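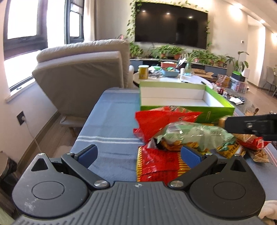 Chapter 4
The Blurb and the Book

Pick up any new novel and turn it over. Before you reach a word the author wrote, you will have been told what to feel about it. The book is "haunting." It is "a triumph." You will not be able to put it down, and if you do put it down, the fault is presumably yours.

This chapter asks what those sentences are worth. My own answer is: less than publishers hope, though more than many critics admit. You are free to disagree by the end of it, and the exercises in section 4.5 will give you some material to disagree with.

Take a case. Clurkstead, a first novel by Ulises Aravena, is a family story set over one winter in a river town. It runs to 348 pages. The paperback carries nine quotations on its cover and inside leaves, and seven of them use the word "truth." None says what the truth is about. Only one mentions the river, which floods in the second chapter and drives nearly everything that follows. A reader who had nothing but the quotations to go on would not know that the narrator is a child, or that she lies to us for the first 50 pages.

Does this matter? The usual defense is that a blurb is an advertisement and no adult takes it for anything else. I am not so sure. When I taught the novel, I gave half the class a plain copy with the praise covered over. The other half had the ordinary paperback. The second group used "truth" and "heartbreaking" in their essays far more freely, and when I asked them to point to a page, several could not. A classroom is not a laboratory, and I would not build a theory on it. Still, the words had come from somewhere.

Graciela Huenchumán, whose long essay on reviewing is reprinted in section 4.3, takes a kinder view. She holds that praise on a cover works like a handshake – it tells us which shelf we are standing at and who else shops there. A thriller gets "gripping," a family saga gets "sweeping," and the reader is spared some trouble. Read her with care. She is persuasive about thrillers and, to my mind, much too generous about everything else.

Three terms will come up often. A blurb is a short quotation of praise, usually supplied before publication. Jacket copy is the unsigned summary, written by the publisher. A pull quote is a phrase lifted from a longer review, sometimes with its doubts left behind. Students mix these up, and so do some reviewers.

4.1 Who Writes the Praise

Start with the signature. Most blurbs are signed by other novelists, and it is fair to ask how they came to read the book so early.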